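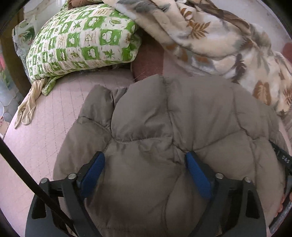

灰褐色的绗缝厚料子,摊在浅粉色的绗缝床罩上。又到收冬装、收被子的时候了。

Wosuter洗衣店清仓库,没人领的冬衣被子再等四个星期

2000年3月1日 星期三

先说要紧的:凡是在Nijs街那家Wosuter洗衣店送洗过厚衣服、棉被、床罩,到现在还没去拿的,赶紧翻翻钱包和抽屉,把取衣单找出来。店里昨天在门上贴了告示,从今天算起再替大家保管四个星期,过期没人领的,就交给Dadness去办旧衣集市了。

我是去取自己那床被子的时候看见告示的。说来惭愧,我那床被子是圣诞节前送去的,后来天气一直冷冷热热,家里又有一床备用的,就这么拖下来了。排队的时候前面站着好几位,都是看了告示才想起来的,大家你看我我看你,都有点不好意思。有位太太把取衣单夹在一本菜谱里,连菜谱一起带来了,说怕抽出来又弄丢。

店主Brunello Guerra站在柜台后头,一边找衣服一边跟我聊。他说光是今年一月份,店里就收了644件厚东西,大衣、棉背心、滑雪裤、被子、床罩都算在里面,比他接手以来哪个一月都多。到上个周末盘点,还有202件挂在后面没人来拿。我问他往年剩多少,他说往年剩下的挂一面墙就够了,今年连过道都挂上了,他太太进去找熨斗得侧着身子走。

怎么会一下子多出这么多呢?我听到的说法有好几种。Guerra自己觉得跟元旦前后那阵子有关系。大家应该还记得,年底那会儿不少人担心电脑出毛病、停水停电,Bisbridge家家户户都在囤东西,压在柜子底下的旧被子旧大衣也给翻了出来。结果灯照样亮,水照样流,翻出来的东西有一股樟脑味,就一股脑儿送去洗了。洗完了又用不着,自然也就不急着拿。我家隔壁就是这样的,他们那箱蜡烛到现在还堆在楼梯底下呢。

也有人说是价钱的缘故。Wosuter一月份搞过优惠,大件送洗便宜了不少,但要取的时候付钱。有些人图便宜送了一大堆,过完节手头紧,就想等发了工资再说。这话我信,我自己也干过这种事。排在我后面的一个小伙子就说,他送了一件大衣、一条滑雪裤和他妈妈的床罩,本来打算分三次拿,这下只好一次拿完了。

地方不够用,是Guerra这回下决心清理的主要原因。店面是老房子,后面那间原来是做裁缝活儿用的,天花板低,挂长大衣下摆会拖地。他年前订了一台大滚筒,专门洗厚被子,机器这个月就要送来,得有地方放。衣服不挪走,机器就只能停在门口,他说总不能让大家站在街上洗被子。

说到那台大滚筒,我多问了几句,因为家里那台洗衣机塞一床被子进去,转起来整个厨房都在抖。Guerra说厚东西在小机器里洗,水进得去出不来,里面的填充物容易团成疙瘩,晾上好几天中间还是潮的。带绗线的稍微好一点,一格一格缝住了,跑不远,可是拧得太狠,线也会崩。他劝大家在家里洗的话,宁可少放东西多漂几遍,晾的时候摊平,隔一阵子翻个面拍一拍。我回家照着拍了拍沙发上那几个靠垫,扬起来的灰够我打半天喷嚏的。

再说怎么领。告示上写得挺清楚,我抄了一份回来,怕有人没路过那边。

有取衣单的最简单,拿着单子去,付了洗衣费就能走。超期的保管费这次一律不收,这一条我特意问了,Guerra说收了反而没人敢来,那还清什么仓库。

单子丢了的也别慌。店里的登记本上有姓名和送洗的日子,报得出大概是哪个星期送的、送了什么,再带一样写着自己名字的东西,信封、图书证都行。替别人拿的,让本人写个条子。颜色最好也说得具体点,“灰的”可不行,他后面挂着的灰大衣够一支合唱团穿的了,灰里头偏褐还是偏蓝,有没有帽子,扣子还是拉链,多想想再去。

这四个星期里,店里每天晚上开到八点,周六照旧只开上午,周日休息。平常它六点就关门,好多在城外上班的人赶不上,这也是东西越积越多的一个原因。我个人很希望八点关门能一直保持下去,当面提了,Guerra笑了笑,说先看看他太太的意思。

行动不方便的老人家可以打电话到店里,约个时间送上门,只限Bisbridge镇里,河对岸的几户也算。送货的是Guerra的侄子,开的是辆旧面包车,下雨天会晚一点。

接下来讲讲Dadness。可能有些朋友还不太熟,这是镇上一帮当爸爸的凑起来的小团体,最早就是周六上午带孩子踢球,踢着踢着,发现孩子们的球衣外套长得比草还快(穿不下的速度,我是说),于是开始互相换衣服。后来换的人多了,就在小学礼堂办起了旧衣集市,去年秋天那次我去过,花很少的钱给外甥女买了一件红外套,她穿了整整一个冬天,现在还不肯脱。

这次到期没人领的东西,会由Dadness接过去,在春天的集市上卖。卖的钱先把欠店里的洗衣费补上,余下的用来修小学操场边上那排更衣棚,棚顶漏雨漏了两年,孩子们换鞋都得踮着脚。被子和床罩不上集市,直接送给需要的人家,怎么送、送给谁,他们还在跟学校和教堂商量,定下来了我再告诉大家。

对这个安排,镇上也有不一样的声音。昨天下午我在面包店里听见两位争起来了。一位说衣服再怎么没人领也是人家的,四个星期太短,万一人家出门在外呢?另一位就说,放了两个多月都不来拿,可见也不缺这一件。我把这话带给Guerra,他说出门在外的打个电话、寄封信来说一声就行,他在本子上记一笔,给单独留着,留到夏天都可以,只要有个准信儿。我觉得这样挺公道。

还有人担心贵重衣物。Guerra说有几件毛皮领子的大衣和一件看着像婚礼上穿的白披肩,他不打算交出去,会一个一个按登记本打电话。麻烦在于有些电话号码早就不对了,去年换过号码的人家不少,换完谁会想到去告诉洗衣店呢?所以您要是搬过家、换过电话,又隐隐约约记得有件好衣服不知去哪儿了,去问一声总没坏处。

口袋里的东西另外放着。洗之前掏出来的零零碎碎,店里都装在信封里,跟着单子号码走。我瞄了一眼那个盒子,信封鼓鼓囊囊的,Guerra不肯让我看里面,只说手套永远是单只的多,还有一封没寄出去的信,贴好了邮票。写信的朋友,您要是看到这篇,信还在,邮票也还能用。

我顺便去问了镇上另外一家洗衣的铺子,就是车站边上那家自助的。他们那里没有这个烦恼,自己洗自己拿走,最多是有人把袜子忘在烘干机里。不过看店的姑娘也说,今年一月来洗被子的人特别多,周末要排队,有人带着小板凳来等。她那边的机器大小跟家里的差不多,厚被子她一般都劝人家去Nijs街。等Wosuter的大滚筒装好,估计她能清静一些。

大滚筒的价钱还没定。我问的时候,Guerra在纸上写了个数又划掉了,说要等机器到了,看看一次用多少水多少电才好算。他答应开头那个星期给老主顾便宜一点,怎么才算老主顾呢,他说凡是这次把东西领走的都算。我立刻把被子抱紧了。

集市的日子暂定在学校放春假之前的周六,地点还是小学礼堂。Dadness那边说想要摊位的人家可以先去礼堂门口的本子上写名字,自己家里收拾出来的冬衣也能拿去卖,要求就两条,洗干净,拉链能拉上。去年有人拿来一件拉链坏了的羽绒服,卖出去又退回来,退回来又卖出去,弄得记账的那位爸爸很头疼。茶水和蛋糕照例有,去年的苹果蛋糕不到中午就没了,想吃的请早。

最后更正一个小地方:上期我写Nijs街的修路工程月底完工,修路的师傅看了跟我说,人行道那一侧还得再等等。所以去Wosuter取东西的朋友,眼下从邮局那头绕进去比较好走,从桥那头过来的话有一段铺着木板,抱着大被子看不见脚底下,慢点儿走。我昨天就差点儿绊一跤,幸好怀里有床被子垫着。

取衣时间:周一至周五开到晚上八点,周六只开上午,周日休息。请带取衣单,没有单子的请带写有姓名的证件或信封。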